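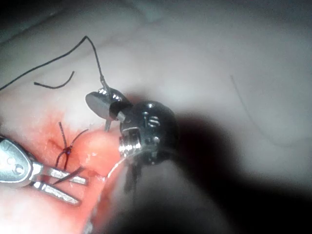 One stitch tied on the practice pad, with a long thread in play.

Against the grip force table
2025-02-11

I have now read the Surotau brochure and the Tanui brochure, and I can report that both companies make the best small gripper in the world. Surotau's runs to 39 pages. Tanui's is shorter but has better paper. Each contains a table of grip force, a table of jaw opening angles and a graph that climbs cheerfully to the right, and after a winter at Wullholm trying to get robot arms to sew up a cut in a rubbery pad, I'd happily swap the lot for a single paragraph about thread.

Thread is where comparisons of surgical grippers go to die. A needle is a well-behaved thing. It is stiff, it shines, it has a front and a back, and if you pick it up badly you can see that you have. Thread has opinions. It stands up when you want it flat, and when you need a loop over the jaws it lies down behind the wrist, where no camera can get at it. We logged 1,712 attempts at a single knot over the winter, and I could fill an evening with the ways the thread found to be somewhere else. 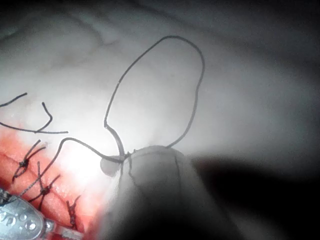

So when someone asks me which gripper won, I ask what they wanted to hold. Our Surotau jaws drive a needle beautifully. They clamp it like a grudge. They also clamp thread like a grudge, and a jaw that won't let go cleanly has ruined the knot just as thoroughly as one that dropped it. The Tanui pair lets go very nicely, sometimes before being asked. You could average these two faults into a score, and people do, and the score then goes on a slide.

The usual bench test makes matters worse. You close the jaws on a steel pin, pull until it slips, write down the number, and do it again until lunch. I've done 700 of those pulls myself and learned a fair amount about steel pins. I learned next to nothing about what happens when two arms have to pass a slippery strand between them over a wet patch, with one wrist sitting exactly where the other would like to be.

My proposal is dull and I'm fond of it. Publish the knot. Give every gripper the same thread, the same cut and the same controller, and time it from first bite to trimmed tails. Count the regrasps. Then show the whole run, including the bit where the arm gropes about like a man looking for his glasses.
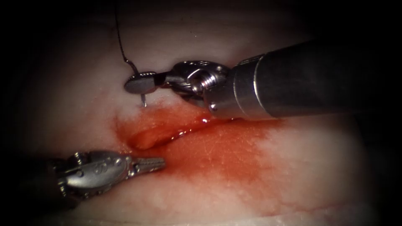

A reader of my last piece on this wrote to complain that a whole-task test measures everything at once and so measures nothing. If the knot fails, they said, you can't tell whether to blame the jaws, the camera, the controller or the person who tuned it on a Friday afternoon, and a slip test at least tells you about slipping.

It's a fair point and I resent it. We had precisely this trouble with the Brolley controller, which for most of the season closed the jaws a shade late and made every gripper look drunk. Had we published then, Surotau and Tanui would both have been entitled to send us something unpleasant in the post. With the timing fixed, the two sets of jaws began to look different from one another, in ways I could describe to a colleague without waving my arms.

But I'd still rather start from the failed knot and work backwards than start from the pin and hope. Keep the slip test, by all means. Put it on page 2, after the sewing.

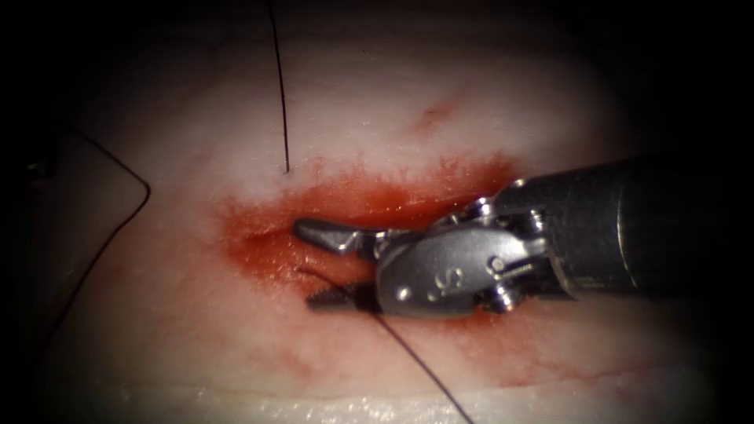 Open jaws over the cut, and black thread on several sides of them.

There is also the matter of cameras, on which the brochures are silent, presumably out of tact. A view from the wrist gets you wonderfully close to the stitch and fills a good part of the picture with your own instrument. A view from the side shows you how the jaws sit above the wound, and leaves you guessing at depth. Any gripper comparison that doesn't say which view the arm was working from is leaving out half the recipe. A bulky wrist is a nuisance to look past, and I have yet to see a column for that in anybody's table.

We start again in April with fresh pads and a longer reel of thread. Surotau has offered to send a revised brochure.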